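Materials and Surfaces, handout 4
Amra Stan
1/12/18

Brushed, matte, polished

Welcome back! Last session was all about weight and stiffness, so now we get to the bit I have been looking forward to – what light does when it lands on a surface.

A polished face sends light back in one tidy direction, so you get a mirror. A matte face scatters it, and the part looks the same from almost anywhere in the room. A brushed face sits between the two. All those fine parallel scratches spread the light across the grain and hardly at all along it, and you end up with a soft streak that slides about when you tilt the piece. I could do this for hours.

Try it with the sample box (shelf 13, the one marked Flundar). Take one metal offcut and one plastic one, hold them near the window and turn them slowly. Sketch where the highlight falls. Then rub a corner of the metal with 3000 grit paper, wet, and sketch it again.

Things to look for:
Does the highlight have a hard edge or a soft one?
Does it follow the grain?
What happens close to a hole or a rounded corner? 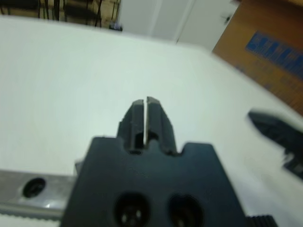

Fig. 1. Brushed aluminium plate on the left, with a bright highlight low down and a round hole near its end. Compare the flat, matte plastic.

Dark matte plastic is lovely for hiding highlights, but scuffs can still show up as small changes in tone. Look for them on your own offcut before you sand anything.

Reading for next time: Karagiannis notes, page 14 onwards. Bring your sketches, even the messy ones – we'll pin them all up.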